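Home Ask Browse Reading & Books Members Sign in

What background for photos of book covers?

Print this page E-mail to a friend

Etornam Dramani
15 Apr 2022

I'm doing a reading challenge this year with my book group in Rindstead and we post a photo of each book when we finish it. Mine all look terrible. I've been laying them on my bedspread, which has big yellow flowers, and you honest to goodness can't find the book. I have 42 done so far (lots of thin ones, don't be impressed) and I'd like to reshoot them all so they match. What do you folks put under your books? I don't want to spend real money, and I'm only using my phone. Also, how do you keep glossy covers from shining back at you? Half of mine have a big white blob right over the author's name.

Loretta Mercado

White poster board. Dollar store. Done.

Kwaku Ansah

I'd skip the flash, first of all – that's your white blob. Put the book near a window but out of direct sun and turn it a little until the shine slides off the cover. For paperbacks that won't lie flat I stick a folded sock under the front corner, works great. I did 57 of mine in one afternoon this way back in January and only had to redo the metallic ones, which are awful no matter what you do. I still don't have a good answer for foil lettering, if anyone does please post it!

Araceli Collado

I've tried poster board too and my trouble with it is that half my books are old paperbacks with cream or white covers, and they just melt into it. My phone also turns the white kind of blue by the window, so the whole set came out looking chilly. Dark works much better for me. I like a charcoal gray with a really fine speckle in it, nearly one tone all over, like the big gray area down at the bottom of my answer. The specks are so small they won't fight with the title, and red or orange spines look wonderful against it. I'd stay away from anything with lines, like the brown tile along the left there, or you'll spend your life trying to get the book straight with them. Etornam, if you're redoing that many, leave the background in one spot and just swap the books, then crop them all square at the end. 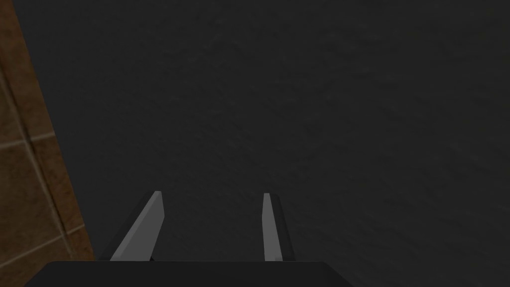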